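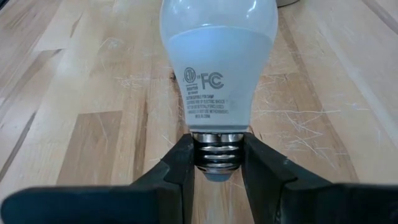

A new bulb for the old lamp

The table lamp has been out of use since December. The old bulb went one evening with a small pop, I said I would get another the next day, and then I didn't. I used the overhead lights for everything, got used to them, and complained about my eyes.

What finally got me moving was sorting out the bulb drawer. I had two bulbs with the wrong base, one that rattled, and a frosted LED with an ordinary screw base that I must have bought for the porch. The print on it is gray and tiny. I could make out the ETL mark and the FCC mark, and something about being suitable for damp, and after that I gave up and got my glasses. I don't need a damp-rated bulb on a table, but it does no harm.

I like frosted better than clear for this kind of lamp. With a clear bulb you see the bright parts over the top of the shade when you stand up, and the shade on this one is short.

The lamp itself came from a secondhand place in Clanville. It had no shade, and the man wanted 13 dollars for it, which I paid without arguing. It's a metal base with a wide round foot, some stepped rings above that, then a part shaped like a vase and a thin stem. I don't know how old it is. There is no maker's name anywhere I could find. I took the felt off the bottom once to look and had to glue it back on.

Cleaning it took longer than I expected. Dust gets into the grooves between the rings, and a cloth just rides over them. I used a soft toothbrush, dry, and then a cloth with a little dish soap on it. Unplugged, of course. I did the foot last because that's where my fingerprints go.
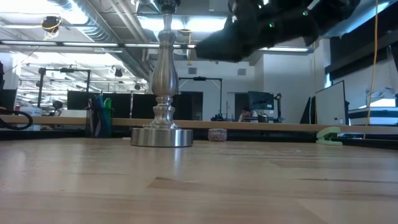
Teguh Sinaga wrote to me after I mentioned the lamp last time and said I should skip metal polish altogether on a brushed finish. He had used it on a pair of candlesticks and ended up with shiny patches he could never even out. He also said to go with the direction of the brushing, and to quit as soon as it looks decent. I had the polish out on the counter already, so that was good timing. I put it back under the sink.

The shade is the part I haven't solved. The old one is from Rullholm and it's yellowed on one side. I measured it and wrote the numbers on an envelope, and now I can't find the envelope. 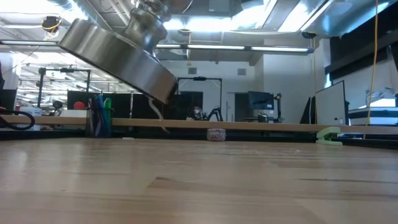 My other question was where to put the lamp. I wanted it toward the left, so my writing hand doesn't throw a shadow on the page. The trouble is that the left is also where the pens live. The dark cup with the green and blue markers is over there behind the rail, and the black cable loops around right beside it. I could move the cup to the right, but I reach for it without looking and I know I'd be grabbing at air for a month. So the lamp gets a spot a little in from the cup, and the cord goes over the back.

Puspita Kwok has offered me a linen shade she isn't using. I'm going over to measure it, once I find the tape.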